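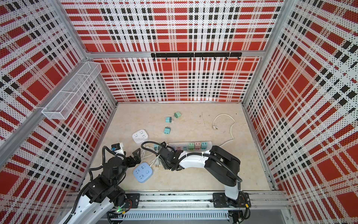 Hanane Farouk wrote in after my last post to say that all plug adapters are the same and I should spend my travel money on better shoes. Sorry, Hanane, but I went to the Oveck open day anyway, and I had a great time!

Oveck is in Vustavden, up a long hill from the station. They say they had 500 visitors in October 2025, and I think most of them were ahead of me in the coffee line. I'd come for the little cube adapters, mint green and teal mostly, and I was happy the minute I saw them lying out with their prongs going every which way. 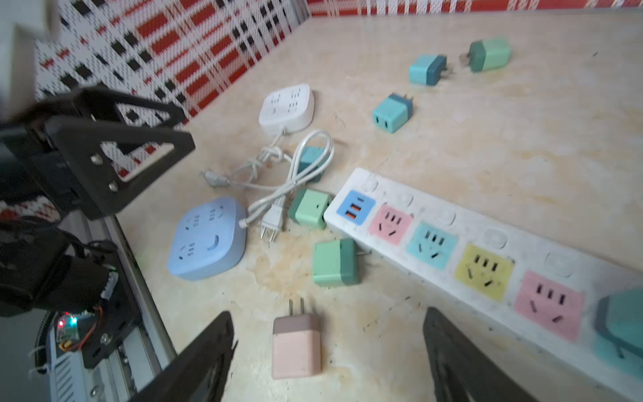 The long power strip is the one I'd take home. Blue, pink, yellow and a pale teal all down the top, with USB ports in the blue part (one of them orange inside!) and little white switches along the edge. My own strip at home is gray and lives behind the couch, poor thing. Iman Morsy, who walked us through, told us the pastel colors were argued over for 3 months - the sage green very nearly lost.
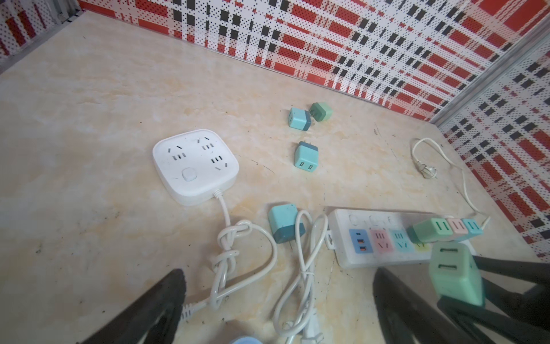 CORDS AND POWER STRIPS

I liked the square strip too, four outlets with a round button on top. Mine would go on the nightstand. The cords are white, and I do wish they came in colors. I asked, and Iman said maybe in November. 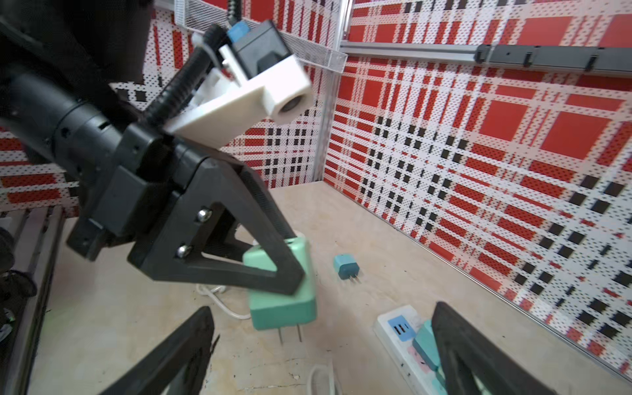

Mint-green adapter, prongs down, with a teal one farther back.

The shop was cash only, so bring some. Next up is Nuteck, if I can get a ticket.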